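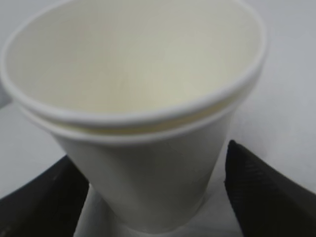
Zwei weiße Pappbecher ohne Aufdruck, ineinandergesteckt. Der gerollte Rand hält die Becher beim Stapeln auf Abstand.

Becher im Becher
Wie Betriebe und Behörden mit dem Pappbecher umgehen, und warum der Stapel mehr Aufmerksamkeit verdient

Der weiße Pappbecher gehört zu den unauffälligsten Gegenständen des Arbeitsalltags. Er steht neben dem Wasserspender, in der Teeküche und auf dem Tisch im Besprechungsraum, und in der Beschaffung erscheint er als eine Zeile unter vielen. Im Verwaltungsgebäude der Firma Szewczyk in Rumia wurde diese Zeile im vergangenen Oktober erstmals gesondert ausgewertet. Das Ergebnis: 1236 Becher in einem Monat, verteilt auf vier Teeküchen.

Auffällig war dabei weniger die Gesamtmenge als der Anteil der Becher, die paarweise entnommen wurden. Zwei Gründe kommen dafür in Betracht. Wer ein heißes Getränk trägt, steckt gern einen zweiten Becher darunter, weil die Luftschicht zwischen den Wänden die Hand schützt. Häufiger jedoch lösen sich die Becher beim Herausziehen nicht sauber voneinander, und der zweite wandert unbemerkt mit.

Ob sich ein Stapel leicht trennen lässt, entscheidet sich an wenigen Stellen. Der nach außen gerollte Rand gibt dem Becher Steifigkeit und bildet zugleich die Kante, an der die Finger ansetzen. Die Neigung der Wand bestimmt, wie tief ein Becher in den nächsten gleitet. Wird der Stapel beim Einräumen zusammengedrückt, verkeilen sich die Wände, und der schmale Spalt zwischen den Rändern verschwindet nahezu. Auch Feuchtigkeit spielt eine Rolle: Karton nimmt sie an der offenen Schnittkante auf und quillt geringfügig.

Das Planungsbüro Skastus, das den Betrieb bei der Neuordnung der Teeküchen beraten hat, empfiehlt daher eine trockene Lagerung abseits von Spüle und Heißwassergerät. Angebrochene Packungen sollten wieder verschlossen werden, und in den Halter gehört nur so viel, wie an einem Tag gebraucht wird. Der Stapel wird locker eingesetzt und nicht nachgedrückt. Bei offener Aufstellung zeigt die Öffnung nach unten, damit sich im Inneren kein Staub absetzt.

Unter dem Namen Sevport wurde anschließend eine Probephase von sieben Wochen vereinbart. Zwei der vier Teeküchen erhielten geschlossene Spender, die Becher einzeln freigeben; in den beiden anderen blieb es beim offenen Stapel. Für Besprechungen mit Gästen stehen seither zusätzlich Porzellantassen bereit. Die Auswertung liegt der Hausverwaltung vor, eine Entscheidung über die Ausstattung der übrigen Räume steht noch aus.

Offen ist auch die Frage der Entsorgung. Viele Pappbecher tragen innen eine dünne Beschichtung, die das Material dicht hält und die Verwertung als Altpapier erschwert. Welche Tonne zuständig ist, richtet sich nach den örtlichen Vorgaben. Für die Sammlung im Haus gilt bei Szewczyk eine einfache Regel: Becher vollständig leeren, ineinanderstellen und in die Sammelröhre neben der Tür geben.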